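Moving my little shop to a new inventory app

I have a small online shop where I sell second-hand shirts and some fabric by the meter. In the beginning I kept the stock in a spreadsheet, and it was enough. Then I began to sell also at the market in Nolville, and the numbers in the spreadsheet and the numbers in the shop did not agree anymore. Two times I sold the same shirt to two different people. I had to write to them and apologize, and one of them was not very nice about it.

So in April I started with Zernlow, an inventory app which connects to the shop and to the card reader. I want to write down how the change went, because when I searched for this kind of report I found mostly advertising.

The import was the hardest part. My file had 2,786 rows, many of them for items I sold long ago. Zernlow wants one row for each variant, and I had one row for each item with the sizes written in the same cell, separated with commas. I corrected them by hand during six evenings. I am sure there is a formula for it, but I am not a formula person.
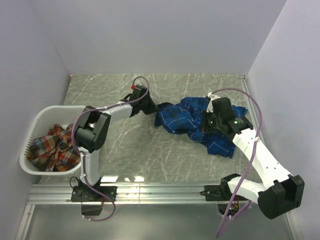
Torunn Løken wrote to me after my last post that I should have imported only the items in stock and kept the old rows in a separate file, as the sales history stays in the shop anyway. She is right. I did not know that the history is stored with the order and does not need the product to exist in the app. If you are reading this before your import, please do it her way.

The second thing which surprised me was the word "committed." In my spreadsheet an item was there or it was sold. In the app there is a middle state: the customer has paid but I have not sent the package. The item is subtracted from "available" and still counted in "on hand." During the first week I thought the app was making mistakes, and I corrected the numbers myself, which made real mistakes. It took me a long evening to put them back.

Returns are also different. When I refund an order, the item does not go back to the stock by itself. There is a small box called "Restock" and I must check it each time. I forget it often.

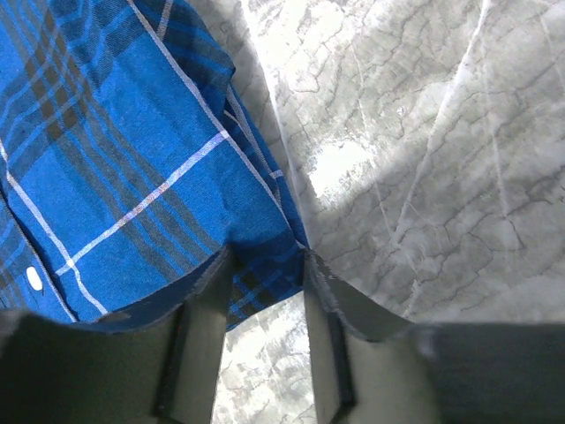
What I still miss

A report by supplier. I buy from Huỳnh and from two smaller sellers, and I would like to see whose items stay the longest on the shelf. For now I put the supplier name in the tag field and export the list, then sort it in the old spreadsheet. So the spreadsheet is not dead yet.

Märta Eklund uses Lerura for her shop and says it has this report already, but it does not work with my card reader. I will stay where I am until the yearly plan ends, and then I will look again.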